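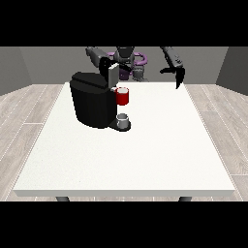 The coffee task in the simulator, with the red mug in the left gripper and the white cup on the drip tray.

I've been putting off this review because I wanted to get through a full batch of demos first, and as of August I have. So! Tustia is a simulator plus recording package for people who need to gather examples for a two-armed robot and don't have a two-armed robot (or have one and would like it to stay in one piece). You drive the arms yourself, it saves every run, and you feed the runs to whatever you're training. I bought the small lab license and used it mostly on the coffee machine task.

Setup took me an evening. The installer wanted an older graphics driver than mine and the error message was no help at all, but after that it ran fine. I drive it with a pair of Groronus hand controllers, which the manual says are supported and which mostly are. The left one drifted until I found the recalibrate option, buried four menus deep.

What I like most is how plain the room is. White table, gray walls, pale plank floor, and then just the stuff you care about. My first policy had been trained on a much busier kitchen from the Mousavi pack and it fell for every distraction going, so a bare table was a relief. You can add clutter later, and I'd suggest waiting.

Grasping is good, with a catch. The mug is held by contact with the finger pads, so a sloppy grip gives you a sloppy demo, and I'm glad of that because I want my data to have real grips in it. The catch is depth. Bringing a mug in beside the machine when there's already a cup on the tray is fiddly, and from the default view I kept misjudging the gap. Switch to the side view before you start recording. I threw out 38 runs before I learned that.

The other thing to watch is the idle arm. If your task only needs the left hand, park the right one somewhere sensible and park it the same way each time. I let mine wander early on, and the model learned to wave it over the table for no reason. Negin Hosseinzadeh, who shares the license with me, now starts every run from a saved pose and her data is a lot cleaner than mine!

Export is where I get grumpy. Files come out fine one at a time, but the batch export stalled on me twice, and trimming the dead seconds off the front of a run has to be done by hand. I ended up writing my own script for it. Replay, on the other hand, is lovely. You can scrub through a run, flag the bad part and re-record from there.

My best policy so far used 68 kept demos and it manages the easy starting positions well. Move the machine toward the front of the table and it gets lost, so I need more variety. The Viluscombe add-on claims to stretch a small set into 3000 varied runs, and I'll try it next month once I've fixed my parking habits.

Four stars from me. I'd buy it again, and I'd pay extra for an export button that works.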